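手把手教机器人干活,到底教会了什么

5/30/23 · 阅读时间:8 分钟
打印本文 | 用电子邮件发送
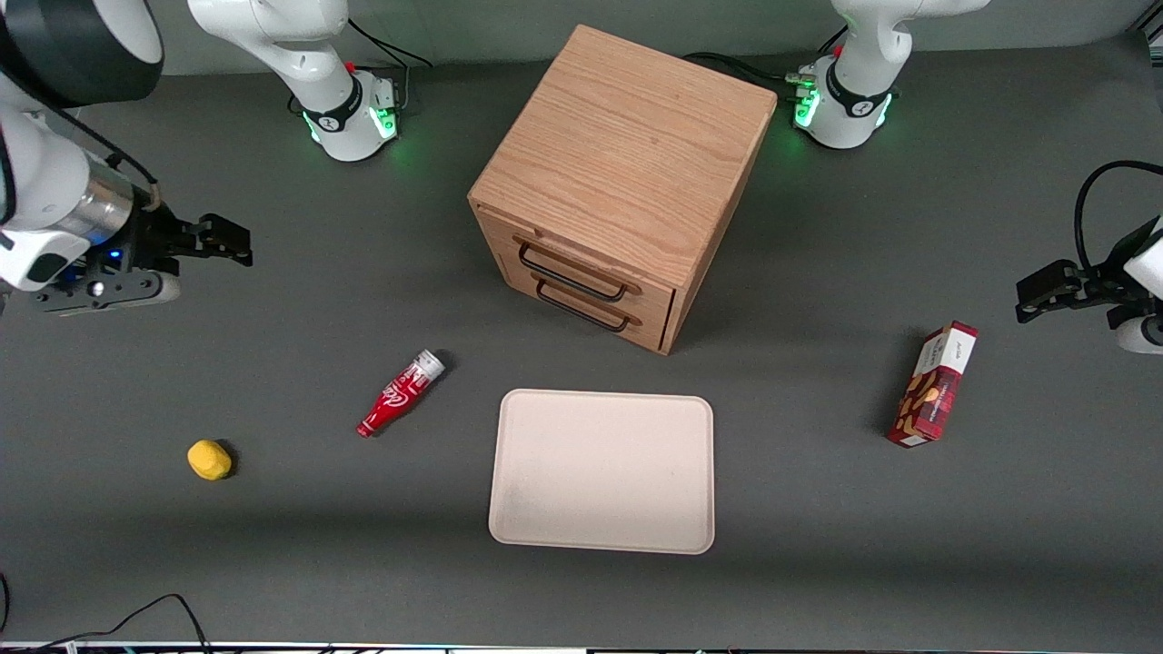 让人遥控着机器人把一件事做上很多遍,机器人就能学会这件事吗?

它能学会在和示范差不多的条件下,把差不多的动作再做出来。至于算不算“学会这件事”,要看你把“这件事”的边界画在哪里。画得窄,成绩很好看;画得宽一点,比如换个抽屉、换个光线、东西多歪一个角度,就得重新谈。

我对这一行的怀疑由来已久,写过几篇,也被骂过几次。上个月在 Wamier 待了几天,跟着他们的人坐在操作位上教两条机械臂收拾桌子、开抽屉、往盘子里放东西。去之前我答应他们不带着结论去,回来之后我想了想,结论还是差不多,只是理由换了几条。

先说操作本身。遥控的办法是主从式的:你手里握着两根小一号的臂,你动,那边的大臂跟着动。头十分钟我觉得自己很笨,后来也没觉得聪明多少。人平时拿一个饮料瓶,根本不经过脑子,手指一碰就知道滑不滑、重不重。隔着这套东西,手上什么都感觉不到,全靠眼睛。我夹瓶子的时候总是夹得太靠上,一提起来就打转。旁边带我的 Rohani Raju 看了一会儿,让我先别急着夹,把夹爪停在瓶身旁边,等两根手指跟瓶子的方向对齐了再合。

这个建议很有用,可是我马上想到另一个问题:这么一来,我教给机器人的就是“先停一下”。停这一下是因为我看不清、摸不着,跟任务没有关系。机器人没有我的毛病,却要把我的毛病一起学走。我问 Rohani,她倒没有回避,说确实会,有些人录的数据一看就知道是谁录的,有人喜欢从左边绕,有人松手之前要抖一下。后来训练出来的模型也抖。她说这话的时候是笑着的,我笑不太出来。

再说抽屉。拉手是细细的金属条,两根手指要伸进去勾住,或者从上下夹住,角度差一点就打滑。柜子本身又不重,拉得猛了整个柜子跟着走。人会很自然地用另一只手扶一下柜子,所以才要两条臂。听上去很合理,做起来却是我那几天最狼狈的部分,因为两只手在两个方向上用力,而我只有一双眼睛,盯住这边就顾不上那边。我录的第一天下午,能用的只有 16 条。

“能用的”这三个字值得多说两句。每录完一条,操作的人自己按键决定留还是不留。掉了东西的,不留;柜子被拖歪的,不留;动作太慢的,看心情。于是留下来的全是顺利的。机器人看到的世界里,瓶子从来不会滚走,盒子从来不会夹翻,抽屉一拉就开。等它自己上场,瓶子真的滚走了,它没见过,就在原来的地方继续合它的夹爪,夹一把空气,然后很认真地把这把空气放进盘子里。我亲眼看它这么干了好几回。要说有什么场面最能说明问题,我觉得就是这个。

当然他们知道。第二天就安排我专门录“补救”:故意夹偏,再夹回来;故意让盒子倒下,再扶起来。问题是故意夹偏和真的夹偏不一样。我故意夹偏的时候,心里已经想好了怎么救,偏得很有分寸。真出错的时候没有分寸。我录的这批补救数据,老实讲,有点像消防演习时大家慢慢走下楼梯的样子。

还有一种教法是直接用手扳着机械臂走,他们叫拖动示教。这个我反而比较喜欢,臂一推就走,关节里有一点阻力,我的手能知道碰到东西了没有。做插拔、拧盖子这种活,扳着教明显比遥控准。缺点也摆在那儿:我的手和胳膊全在摄像头前面晃,机器人自己干的时候旁边又没有我的胳膊。而且两条臂同时扳,一个人基本扳不过来,我试了,姿势难看,肩膀疼到第二天。所以他们大部分数据还是遥控录的。

数字我也抄了一些。他们这个收拾桌面的任务前后录了 2568 条,筛掉之后进训练的是 925 条。在桌上摆法和录的时候相近的情况下,成功率确实高,演示给客人看没有问题。然后我请他们把柜子转个方向,再把常用的那几样东西换成我从便利店买的。他们答应了,这点我很佩服,很多地方会说今天不方便。转了柜子以后,它还是朝着老位置伸手。Rohani 把柜子一点一点转回去,转到某个角度,它又忽然会了。

我知道会有人说,那就多录一些角度,多录一些东西,录到足够多为止。也许吧。我对“足够多”这三个字最不放心。家里的抽屉有多少种?有按一下弹出来的,有没拉手的,有一到梅雨天就卡住、得抬着拉的。每一种都要人坐在那儿录上几百遍的话,我想先问一句,这些人是谁,一天坐几个小时,拿多少钱。Sopacua 那边有个项目把录数据的活整个包了出去,宣传册上写的是“由专业操作员示范”。我跟其中一位聊过,他干了不到三个月,手腕贴着膏药,一天的指标是 137 条。册子上没写这个。

我倒不是说这条路走不通。比起从前一行一行写坐标,能让一个不懂编程的人坐下来,半天之内让机器人学着夹一样新东西,这是实打实的进步。Ernholm 的老产线我也去看过,换一种包装盒要请工程师来调,一调就是一个礼拜。要是哪家厂的盒子永远放在同一个位置,永远是那几种,用示范的办法教,我觉得现在就可以买。

我不买账的是另一套说法,就是把“在这张桌子上会了”说成“会做家务了”。Nestley 去年十一月那场发布会,视频从头放到尾没有一个失败的镜头,也没有说哪些是遥控的、哪些是它自己做的。散场以后我去问,得到的答复是“两者都有”。两者都有!那差别可大了。遥控的时候,聪明的是坐在后面的那个人。我坐过那个位置,我可以负责地说,也没有多聪明。

以后再看这类视频,我打算只问三件事:现在有没有人在操作,这套摆法训练时见过没有,连着做几次、败了几次。答得上来的,我愿意接着听。Wamier 三件都答了,虽然第三件答得有点慢。

回程的路上我一直在想那个“先停一下”。我录的那些数据大概已经混进去了,以后他们的机器人夹瓶子之前要是顿一顿,里头有我的一份。

读者评论

老秦不修车:做过两年拖动示教,肩膀那段看得我也开始疼。补充一点,扳着教的时候可以先把轨迹录下来,人退开,让机器自己重放一遍再拍画面,胳膊就不会入镜。麻烦是麻烦,时间翻倍。

小满:“把空气放进盘子里”哈哈哈哈。我们实验室那台也这样,放完还会很礼貌地退回去。

Tangerine_K:觉得博主对补救数据太苛刻了。故意夹偏的数据再假,有也比没有强。我们加进去之后,掉了东西至少会回头再夹一次。另外也可以让模型自己跑,快出错时人再接管,这样录到的错就是真的错。

博主回复 Tangerine_K:接管这个办法我在那边没有试到,下次去问。回头夹一次我信,第二次还夹不到的话,它怎么办?

Tangerine_K:……继续夹。

豆角焖面:请问 137 条是一个人一天的量还是一组的?如果是一个人,每条还要复位桌面,这个强度有点吓人。

博主回复 豆角焖面:一个人。复位也是他自己来。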